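Workshop notebook, Drumwood
10/12/20

Long entry today, so put the kettle on before you start. I spent most of the weekend thinking about the indigo vat and most of today with my arms in it, and I want to get everything down while I still remember which jar was which.

First, the good news. The big vat is alive again! It had gone a dull, cloudy navy by the middle of last week, with hardly any of the coppery skin on top, and I was half ready to pour the whole thing out and start over. I warmed it slowly through the morning, fed it a little more fructose and a pinch of lime, stirred it the gentle way (around the edge, then in toward the middle, so no air gets pulled down), and then made myself leave it alone until after lunch. When I lifted the lid there was a lovely bronze film and the liquid underneath had turned that clear yellow-green, like weak tea with a bit of pond in it. I may have said something out loud to it.

The swatches, then. I cut them all from the Prevmont cotton, the plain weave that came on the cardboard tube, and scoured them with soda ash the old way, a long simmer with the lid on. The water came out the color of apple juice, which tells me there was still plenty of wax or size in a fabric sold to us as ready to dye. Please, everybody, keep scouring it no matter what the label says. The one strip I left unscoured for comparison took the blue in patches and looks like a bad ceiling.

Recipe for the soda bath, so it's all in one place: 700 grams of dry cloth, 43 grams of soda ash, enough water that everything can move freely. I weighed it on the old scale, then again on the new one, and they agreed, so I think we can stop arguing about the old scale.

Dips were short. I've come round to more dips and less time in each, with a good long airing in between. The first dip gives you next to nothing once it's rinsed, a sort of washed-out sky, and it's very tempting to leave the second one in too long to make up for it. Don't! The strip I did that with has crocked on everything it has touched, including my good apron and the handle of the teapot.

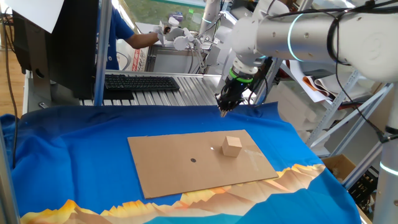 The blue cloth with the printed mountains, on the table.

On matching blues. I keep wanting one more step between our medium and our dark, a real royal blue, strong and a bit bright, and indigo doesn't much want to give it to me. It goes from denim to midnight and skips the part in the middle that I like best. I tried laying a thin wash of weld under one swatch to see what would happen and of course got a teal, a very pretty teal, but no help at all. Next I'd like to try fewer dips in a fresher vat, as my feeling is that an old vat grays the color down. The notes from the Trindade workshop say much the same, although they were working on wool and I never know how far to trust wool advice on cotton.

While I had the wax pot out I did some resist tests too. I drew a row of peaks with the small tool and then again with a brush. The brush is far nicer for a broken, craggy edge, but the wax was too cool on the first few and it sat on top of the cloth like candle drips, so the blue crept in underneath. Once the pot was hotter and the wax went in see-through, the line held all the way through the dips. If the wax looks white on the cloth, scrape it off and wait. I've written that on the lid of the pot as well, in case anyone skips this page.

Soy wax cracked more than the beeswax mix. Some people love that veining. I like it in a sky and can't stand it in a foreground, so I'd keep both on hand.

Rinsing: cold water until clear, then a splash of vinegar in the next bucket, then a proper wash with the neutral soap. We are low on the soap. The Silby order number for the last lot was 1189, if someone could ask for the same again, and a bag of lime while they're at it.

The swatches are on the line at the back with paper tags pinned to the corners. Please leave the tags on, even the ugly ones. The vat has been stirred and covered for the night, and it would be glad of some warmth first thing tomorrow, before anybody takes a stick to it.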